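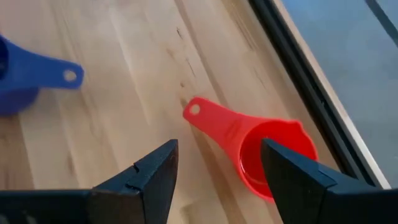 Slide 1. Red and blue measuring cups, wrist camera view.

Speaker notes – "The gripper that did not let go"
Adjoa Tetteh, Druvbridge, May 2020

Good afternoon. I will speak for 14 minutes and then take questions. My subject is one fault, and the slow way in which we found it.

(Stay on slide 1.) The task is simple to say. The arm takes a cup by its handle, lifts it, puts it down in another place and opens the fingers. Please look at the two black fingers, and how near the right one is to the red bowl. I will come back to this.

Slide 2. The fault. In a run of 80 picks, the fingers stayed closed 11 times after the cup was put down. The arm then went up with the cup still held. The software wrote "released" in the log every time. So the log was of no help to us, and for two weeks I believed it more than my own eyes.

Slide 3. The day it became a safety matter. Octavio Palomino reached in to move a cup. The log said the gripper was open, the arm started its next move, and his hand was between the fingers and the table. He had a bruise on two knuckles. He pressed the stop button himself. (Pause here. Do not make it bigger than it was, but do not hurry.)

Slide 4. The cause. The message "released" was sent when the open command left the computer. It did not wait for the finger position. Fidelina Mamani found this by reading the code of the Lurier driver that we wrote ourselves in September. On the same cable there was a worn plug, and so some commands were lost. Either problem alone we would have noticed earlier, I think.

Slide 5. What we changed.
Finger position is read before any move upwards.
If the position is wrong, the arm stops and a lamp goes on.
No hands over the table while the drives have power – also for me.
The plug is replaced, and the cable has a clip near the wrist.

Slide 6. What is still open. We do not know how long the plug was bad. Meirion Kemeys asked me this last week and I had no good answer.

(If there is time: play the sound of the stuck finger. Check the volume first.)

Thank Octavio, who allowed me to tell the story. Questions.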